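Two Arms, Three Plates and a Shared Workshop in Restach

April 25, 2025

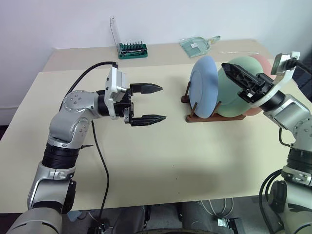 A dish rack gets its own engineer

Most people who hate putting away dishes buy a dishwasher, or have children. Maxence Courtois has built a pair of robot arms instead, and for now they live on a table at the Risik shared workshop in Restach, where he rents bench space by the month.

The project is called Avico. The goal, as written on the sign-up sheet he filed with the workshop, is "plates, then bowls, then we'll see." Plates are where things stand. The set in use is pastel, the rack is dark wood with upright pegs, and each arm ends in a black gripper that has to get hold of a rim without shoving its neighbor over.

"A plate is a terrible object," Courtois said. "It's thin, it's slippery, and it leans on whatever is next to it. Cups have handles. Somebody was thinking when they made cups."

He has been keeping a log of attempts, which stood at 1,706 on Thursday evening. He would not say how many of those went well, but he did say that he now buys his plates secondhand.

The wiring is a work in progress. A cable loops over the left arm, trail across the tabletop and carry on down to the floor, and other members have learned to take the long way to the drill press. Courtois says he will tidy it up in May. He also said so at the March meeting, according to the minutes.

The workshop itself has 16 benches and a waiting list, and Avico takes up two of the benches. That has produced some discussion. A note on the door recently asked whether the dishes in the actual kitchen, which are still washed by hand and often aren't, might be considered as test material. Courtois replied underneath, in pencil, that the arms are not ready for lasagna.

An open evening is planned for the second week of May at Risik, on Bañez Street. Entry is free. Visitors are asked to bring a plate, preferably one they don't like.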